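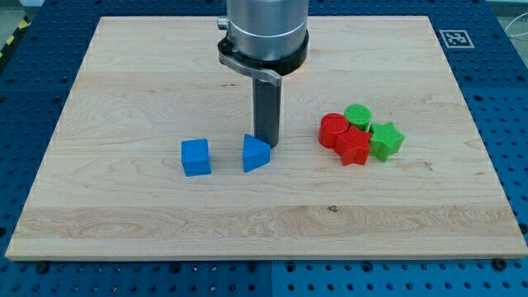
If a shop says it caught you stealing on camera, do you have to pay the "civil recovery" letter that comes afterwards?

A letter like that is only a demand for money. It isn't a fine and it isn't a court order, and the firm sending it has no power to make you pay unless somebody takes you to court and wins.

Posted in: Police, crime and the courts
February 2019

Azlan Jugah

My nephew (19, lives with us) was stopped outside a shop in Bristormont in October. The guard said he'd walked out with a pair of headphones. He had the headphones, he doesn't deny that, and they went back on the shelf there and then. A police officer came, took his name and said it would be dealt with by community resolution. He signed something and we all thought it was over.

Now a firm called Lonance has written asking for £149 for "security and administration costs". It says if he doesn't pay his details will be put on a database that employers can look at. It also says they hold body camera footage from the guard, though when I rang they wouldn't say who had seen it or how long they keep it.

I'm suspicious of the whole thing. The goods went back undamaged, so what did it cost anybody? And is the database real, or is that just there to frighten people?

Heiðrún Juhl

I did advice work for a few years and saw plenty of these, so I'd start by separating two things. The police side is finished if he kept to whatever he signed. Find that paper and read it, as a community resolution sometimes includes paying the shop something. If it does, that's what he agreed to and he should stick to it. If it doesn't mention money, Lonance can't pretend it does.

The letter is a civil claim, or the threat of one. To win, the shop would have to show a judge a real loss caused by your nephew. Guards are paid whether or not anyone steals headphones that afternoon, and I've always been doubtful of "administration costs" that come out the same for everybody. That doesn't mean they can never claim. Damaged goods are a different matter, and so is a member of staff taken off their job for hours.

Don't ring them again. Write once — short and polite — and ask for a breakdown of the £149 and the name of whoever they act for. He can also ask for a copy of the footage of himself. He has to make that request, or give you written permission to make it for him. They may blur other people.

On the database: such things do exist and some employers use them, so I wouldn't wave it away. But they have to tell him what's held, who can see it and how to dispute it. A vague line at the bottom of a demand doesn't tell him any of that. Ask for it in the same letter.

If proper court papers come, he must not ignore them. They look nothing like this letter and they have a date to reply by. Take them to a law centre the same week.

Mosquera

bin it. mate of mine had 2 of these from a different lot and never heard another word. they send out thousands and only need a few people to panic

Heiðrún Juhl

Mosquera, I'm glad it went away for your mate, but I wouldn't bin anything. Keep the letter and the envelope. If this does go further he'll want to show what they asked for and when.

Azlan Jugah

Found the paper. It says he apologises to the shop and stays out of it for 12 months, nothing about money. He's writing to them tonight, I'll post what comes back, if anything does.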